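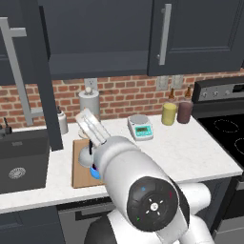 Omerović has released version 4 of its photo library app for phones and tablets, and the main change is one that regular users have been asking for since the spring. Albums can now be shared with people who don't have an account. The owner sends a link, sets an end date for it and chooses whether visitors may add pictures of their own or only look.

Until now, anyone invited to an album had to sign up first, and that put a lot of people off. Shared albums were also limited to 800 items. The limit goes up to 2000 in the new version, and videos count as a single item whatever their length.

Links can be protected with a passcode. If the owner turns a link off, pictures added by visitors stay in the album until the owner removes them. Visitors can take back their own pictures at any time while the link is working, but not afterwards, so it is worth telling people when an album is going to close.

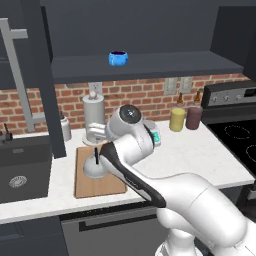 Search has been reworked as well. It now runs on the device, so results come up without a connection, and the app no longer sends a copy of the search terms to the company's servers. The first time you open the new version it has to build an index. On our test tablet, with a library of 655 pictures, this was done before we had finished going through the settings. Larger libraries will take longer, and Omerović suggests leaving the device on charge overnight.

You can search by place, month or file type, and combine them. Typing "Pleltstead April" brought up everything we had taken there in April, along with a handful of pictures from Flonstead that had the wrong location saved with them. Locations can be corrected by hand, one at a time or for a whole selection.

Two things have gone. The old slideshow maker has been taken out, and the app no longer prints directly to older wireless printers. Slideshows you have already made can be saved as video files, but this has to be done before you update. Open each one, tap Share and choose Save as Video. Anything left behind will still exist as an ordinary album, without the music or the captions.

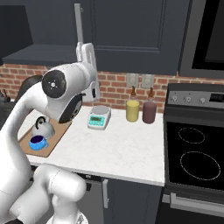
Kettle and cutting board on the worktop, with a white robotic arm alongside.

The update is free for existing users and has been available since 16th October. It should arrive by itself if you have automatic updates switched on. If you don't, look for it in the store app under your account. Phones that can't run the new version will keep the old one, which will go on opening shared albums but can't create the new kind of link.

There is one known fault so far. On some tablets the thumbnails in the sidebar stay blank after the update. Closing the app fully and opening it again brought them back on ours - restarting the tablet was not needed.

Readers who would like some help with the change can bring their device to the Sirville drop-in session. Please charge it beforehand and make sure you know your account password.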